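**Plandach reading room, interim report to Trustutia**
Dec 22, 2020

Grant line 2 (furniture) is closed. The room is now laid out with two tables butted together in an L, one with a white top and one with a pale yellow-green top. Sorting of donated books is done on the white table, back covers up where the barcode is needed for entry. The list stands at 221 titles out of a planned 1000.
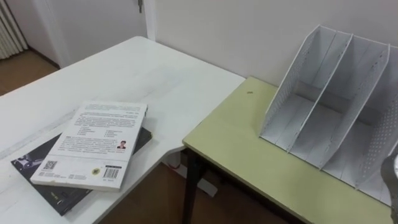 Pauline Kettle asked whether paperbacks with a barcode could be entered ahead of the hardbacks, as the older stock has to be typed in by hand. We have agreed to this and changed the order of work.

Open items:

- 13 titles need a second check against the Rarner list.
- The white top has faint scuffs. No replacement is requested.
- Shelf labels are due in March.

Stuart Kettle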